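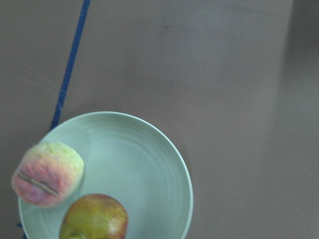 November, afternoon session

Sorting task, fruit and vegetables, two plates. Goal is a clean set of hand-guided demos before we go back to remote control. Perihan guiding, me on the log, Wojciech in after 3 to swap with her.

Took 15 demos, kept 13. The two dropped ones were both my call. In one Perihan stopped halfway down to fix her grip on the arm, and the pause is long enough that the policy would learn it. In the other the log started late and the approach is missing.

Round fruit is slower to teach than it looks. Coming straight down works if the wrist camera has the piece well inside its view before the fingers open. When she came in from the side the fruit was at the edge until very late, and the path got a hook in it.

Changed the end pose – back to above the center tape line every time, so all runs finish alike. Erdal wants this written into the Dokstead task sheet. Not done yet.

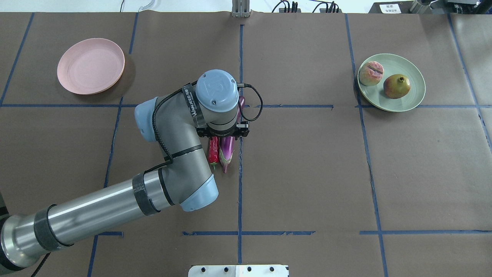
Do we keep hand-guided and remote demos in the same set?
Separate folders for now. The speeds are too different, and Ayten wants to train on each one alone before anyone mixes them.

Eggplant next. Close across the narrow side, fingers square to the long axis. Chili the same way but slower on the close.

Target is still 100 good demos per object for Guledance. At this rate we need a second person guiding. Serpil has done it before on the Pledholm job, will ask her.

To do: trim the dead time at the start of each log, re-zero the gripper before the next batch, copy everything off the bench PC.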